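Week 6: The stuff people carry home

Okay, picking up where we ran out of time. I'd promised you the second half of the shopping lecture, and then I spent twenty minutes on paper bags. Sorry about that (not very sorry, paper bags are great).

For those who missed it, we're looking at how people shopped for food before and after self-service, and what it did to their kitchens, their streets and their tempers. The reading is the Goltora packet, pages 1 to 31. If your copy is missing the map, come and get one from me, the printer ate a few.

So, counter service first. You walk into a grocer's and you stand there. Everything's behind the clerk: flour in a bin, crackers in a barrel, tea up on a high shelf. You ask, the clerk fetches, weighs, wraps and writes it down. You might pay today or you might pay at the end of the month, and the clerk knows which kind of customer you are. That last bit matters a lot more than people expect! Credit was half of what a small grocer was selling. When you read the old account books, you see families settling up after the harvest or after payday, and you see the grocer deciding, week by week, how long he can let a bill run.

Then the shelves open up. Piggly Wiggly opened in Memphis in 1916, which is the date everybody learns, and you went through a turnstile and picked your own goods off the shelves. I don't want you to write in your essay that one store changed everything overnight, please. Plenty of counter shops carried on for decades, and lots of them ran a mix, with cans on open shelves and meat and cheese behind the counter. Your local supermarket probably still has a deli counter, so in a way the old system never left the building.

Three things changed for the shopper, and I'll take them in the order I find them interesting. First, packaging had to start doing the talking. With no clerk to tell you which oats were good, the box had to tell you, so you get brighter labels and bigger names. Second, prices had to be marked, and they had to be the same for everyone. Third, you now needed something to hold your shopping while you walked around, and the store had to supply it.

I love this third one. A basket looks like such a small detail, but think about what it does. It lets you put off the decision to stop. With two hands you can carry a loaf and a jar. With a basket on your arm you can carry supper for the whole family, right up to the point where your arm starts to ache, and shopkeepers noticed that ache. Sylvan Goldman's cart in Oklahoma City in 1937 started out as a folding frame with baskets sitting on it, which tells you exactly which problem he was working on.
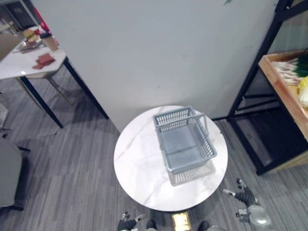
Kheri Kariuki wondered, when I gave a version of this last November, whether I was giving the store too much credit, because people had been bringing their own baskets to market for centuries and nobody had to teach them how to fill one. It's a fair point and I've been chewing on it ever since. My answer, for now, is that ownership matters. Your own market basket goes home with you, so it's sized for your walk. The store's basket stays in the store, so it only has to be sized for the aisles. I'm still not fully happy with that answer, and if somebody wants to take Kheri's side in an essay I'd be delighted to read it.

Now, the clerk. Where did all that work go? Some of it went to the factory, where goods were weighed and packed ahead of time. Some stayed in the store as stocking and checkout. And a good chunk of it went to you, the shopper, who now does the fetching for free. Bohdana Zinchenko's chapter in the packet is very good on this, and pretty funny in places. She went through letters to a small-town paper and found people complaining about sore feet, about not being able to find the yeast, about missing the gossip. She also found people who were thrilled – younger women, mostly, who could finally compare two cans in peace without someone sighing at them from behind a counter. Keep both groups in mind. It's tempting to tell this as a sad story or a happy one and the letters won't let you.

For the seminar on Mon 12 April, please write 200 words on a food shop you know well. Tell me what you can reach for yourself, what you have to ask for, and where the line between the two runs. Bring it on paper. We'll start with refrigeration and the weekly shop.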